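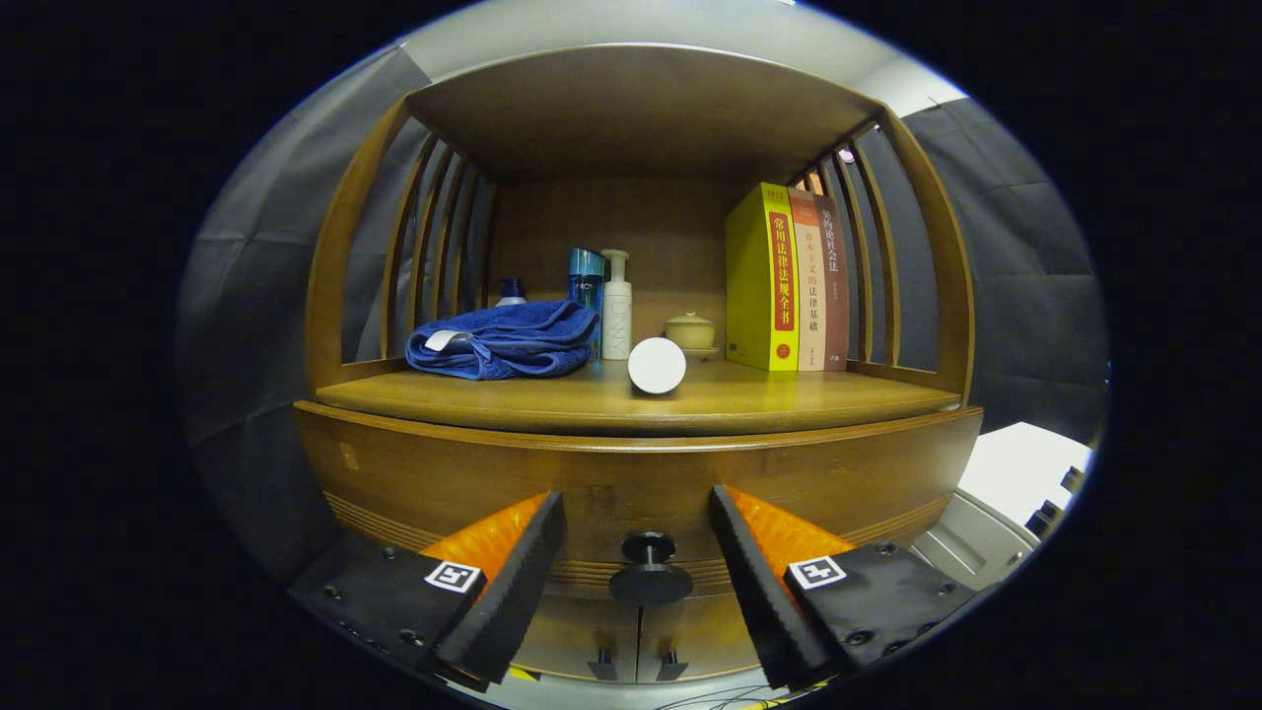 夹爪在圆柜上取放东西时突然松掉、夹不紧、或者夹住不放,按下面顺序排。赶时间写的,有错字直接改,不用问我。

适用:手持夹爪,橙色软垫、黑色棱纹胶条那一版。老的白垫版别照抄,行程不一样。

## 先停,再看

1. 松开扳机。别硬掰指头。
2. 停录制。这一段别删,文件名后面加 `_fault`,后面要用。
3. 拔供电。等指示灯灭。
4. 夹着东西的话,一只手托住东西,另一只手慢慢推开左指。右指不要动,右指带编码器。

瓶子掉过一次。二月那次,Nadhirah 在上层格子里夹一个泵头瓶,抬到一半左指突然没力,瓶子砸在层板边上,液体流进了电缆接头。人没事,接头报废,第二天全组没活干。所以第3步不能省,有液体的时候尤其不能省。

## 症状对照

| 症状 | 先查 | 再查 |
|---|---|---|
| 合到底还是滑 | 胶条 | 软垫回弹 |
| 一边先到、一边后到 | 安装块螺丝 | 连杆间隙 |
| 合上以后张不开 | 回位弹簧 | 扳机线卡住 |
| 位姿跳,夹爪本身没毛病 | 标记牌 | 镜头脏 |
| 时好时坏,动一下线就变 | 电缆 | 接头 |

两个症状一起出现:先查电缆。别问为什么,先查。

## 一、胶条和软垫

最常见。胶条沾了沐浴露、护手霜之类,看着干净,摸着滑。

- 拔电以后再擦。无纺布加一点酒精,顺着棱擦,不要横着来回搓,棱会翻边
- 晾干再合指,湿着合会粘灰
- 擦完拿折好的毛巾试一次,再拿空塑料瓶试一次。毛巾夹得住不算数,毛巾太好夹了
- 瓶子还滑,看软垫。拇指按下去松手,两秒内弹不回来就换

换软垫:左右一起换。只换一边,两指闭合时中线会偏,后面所有抓取都往一侧歪。Candela 只换过左边,采了一下午,全部重来。

垫子装反也有过。棱纹朝内,朝物体那面。装完合一下,两边棱应该对着。

## 二、安装块螺丝

黑色那块。震动久了会松,松了以后指头看着是好的,一受力就外翻。

1. 捏住指尖前后晃。有"哒"的一声就是松了
2. 螺丝全部先带上,再对角拧紧。一颗一颗直接拧死的话块会斜
3. 力矩按 Genetti 那把小扳手的第二档,不要用电批
4. 螺纹胶用一点点,多了会流到标记牌背面,牌子就翘

拧完记在柜子旁边的本子上,写日期写名字。没写等于没拧,下一个人还要再拆一遍。

## 三、标记牌

两个指头上各有方形黑白标记。位姿跳,八成是它。

- 表面有油、有指印:干布擦。不要用酒精,印刷会掉
- 翘角:整张换,别拿胶带压,胶带反光比翘角还麻烦
- 左右贴反:程序不报错!只会得出一个很怪的开合宽度。换完一定核对编号,左右各一张,编号表在 Sollent 共享盘里

换完跑一次开合检查:

```
grip_check --cycles 9 --log fault
```

9 次全过才算过。中间有一次丢标记就回去看光线。柜子这种弧形竖条围起来的上层格子,条与条之间漏光,指头伸进去时明暗变化快,标记容易丢一两帧。旁边的灯调暗一档,或者换个角度进。别把曝光改成手动,改了的人从来不改回来。

## 四、卡死张不开

最烦也最危险的一种。手会本能去掰。别掰,弹簧回弹打到手很痛,Trinidad 的指甲青了一个多礼拜。

1. 拔电,确认扳机已经松开
2. 看扳机线有没有从导槽里跳出来。跳出来就用镊子拨回去,不要用手指
3. 线在槽里,那就是弹簧。拆背板,戴护目镜,弹簧朝墙不朝人
4. 弹簧变长或者钩子开了,直接换。备件盒编号 324,在 Mirwood 架子底层
5. 装回去先不通电,手动开合几次,顺了再上电

旧弹簧不要丢回备件盒。扔掉。上个月从盒里拿出来的"新"弹簧就是旧的,装上当天又卡。

## 五、电缆

手柄下方出来的细线,弯折点在出口往下一点。外皮常常是好的,里面断。

- 通电状态下轻轻拨线,看读数。跳就是它。这是全篇唯一要带电做的一步,做完马上拔
- 不要包胶布继续用。二月那次之前,那根线就是包着胶布的
- 换新线,留一点余量再扎带。扎带不要勒死
- 走线离开柜子下层的小拉手,收回手臂时很容易挂上

接头进过液体的,不晾不吹,直接换。晾干了看着能用,过几天出错你根本想不到是它。

使用寿命:Escobar 给的建议是开合 2000 次检查一次线和弹簧。我们那根断的时候计数是 1115,所以别太信,每周看一眼。

## 六、恢复之前

东西摆回去再开工,顺序别乱:

1. 先用软的试:毛巾
2. 再用轻的、空的:空瓶
3. 然后是书。书竖着放,从书脊夹,夹歪了会带倒旁边的
4. 最后才是带盖的陶瓷罐子这类。下面垫块布,第一遍只夹起来一点点,不移动

前面任何一步滑了,回到第一节,不要往下走。

装了液体的瓶子,修完当天不碰。里面灌水的也不行。换成空的,或者拿米灌。

试的时候旁边要有第二个人,手放在电源上。不是站在旁边看手机。

## 七、记录

`_fault` 那段视频和日志一起交给 Itziar,写清楚:

- 当时夹的什么,大概什么位置
- 是慢慢松还是一下子松(这个最有用,很多人不写)
- 线最近有没有换过,谁换的
- 修了什么,换了什么件

一下子松基本是线或者接头,慢慢松基本是胶条、软垫。两种在视频里都看得出来:慢慢松的时候,物体会先转一点角度才往下滑。逐帧看,别拖进度条。

故障前后的数据先单独放,别进训练集。从故障往前推一整段都要复查,松螺丝那种问题往往早就开始了,只是没掉东西,没人发现而已。复查由 Carmela 定,她点头再并进去。

## 还没解决的

- 冷天早上第一次开合偏紧,热起来就好。弹簧还是润滑,没查出来
- 很薄的圆盖子立着放的时候,两边棱咬住的面积太小,新胶条也会滑。暂时办法:夹得慢一点,夹低一点
- 右指编码器偶尔归零不准,重新上电就好。碰到的记一下时间,攒够几次一起报给厂家

弹簧型号和力矩表我晚点补到共享盘,先按盒子上标的来。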